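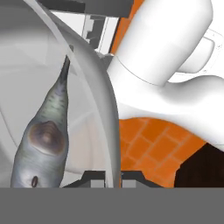 Fish supper club is back at the Cusby harbour hall, and I've got my ticket

Well, it's happening. After two winters of people asking in the post office queue whether the fish supper club was ever coming back, the answer is yes, and it starts in December. I rang Annunziata Longo as soon as I heard, partly for this page and partly (I admit it) to get my name down before the rest of you.

For anyone who has moved to Cusby lately, the supper club used to run once a month in the old harbour hall. You turned up at seven, sat wherever there was a chair, and ate whatever had been landed that morning. There was no menu to speak of. I once had mackerel three months running and didn't mind a bit. It stopped when the hall kitchen was closed for repairs, and those repairs went on, and on, and then on a bit more.

The kitchen is now finished. Annunziata has the keys and says the new cooker was put in last week by Van der Linden, the catering fitters up on the Trollent road. "It lights first time," she told me. "I stood there turning it on and off like a child." The old one, as regulars will remember, needed two matches and a fair amount of bad language.

There will be 70 places at each supper, which is a few fewer than before. The long table by the stage has gone to make room for a proper serving hatch, and I think that's a fair swap if it means the chips arrive hot. Tickets go on sale at Morelli's, the fishmonger on Quay Street, from nine in the morning, and you have to buy them in person. No phone bookings, no holding them for your cousin. Gianni Morelli was very firm with me about the cousins.

Gianni is supplying all the fish again, and he's promising a mix. Mackerel if the boats find it, pollack, gurnard, perhaps some hake. He'd like people to be a bit braver this time round. "Everyone in this town wants cod," he said, while wrapping up a piece of cod for me. I did feel that was aimed. He'll gut and clean everything at the shop in the afternoon and carry it down the hill in crates, same as he always did, so if you meet him on the steps at four o'clock please get out of the way!

The cooking will be shared this time between Annunziata and Rosalba Valentini, who ran the kitchen at the Trollent Arms until it changed hands. Rosalba does a fish stew with fennel and orange that I have been thinking about, on and off, for years. She wouldn't tell me if it's going to be on at the first supper. She did say I should bring a big appetite and stop asking.

Not everybody is thrilled. I had a long chat with Cosimo Sala, who lives two doors down from the hall, and he's worried about parking and about noise on the slipway when people leave. He has a point - the last supper before the closure went on until nearly midnight and there was singing. Annunziata says the doors will shut at half past ten and that people coming by car should use the top car park and walk down. Cosimo says he'll believe that when he sees it, but he also asked me what the tickets cost, so make of that what you like.

On that subject, the price has gone up. It used to be whatever you could spare in a bucket by the door, and that was lovely but it didn't pay for the oil. There will now be a set price, written up in Morelli's window before the tickets go on sale, with a cheaper one for under-twelves. Bring your own drink as before. Plates and forks are provided, and there's a washing-up rota on the noticeboard for anyone with a conscience.

One more thing, and I'm pleased about this one. Morena Zuccaro is bringing back the display of old harbour photographs that used to hang along the back wall. She has had them in her spare room all this time, wrapped in sheets. Some have lost their labels, and she'd love help putting names to faces, especially in the ones from the regatta. If your family fished out of Cusby, come early and have a look. My own grandad is in there somewhere, scowling at a lobster pot, and I want to find him before the soup.

Doors open at half past six, supper at seven. If you can't eat fish, tell them at Morelli's when you buy your ticket and Rosalba will do you something else. Allergies go on the same list.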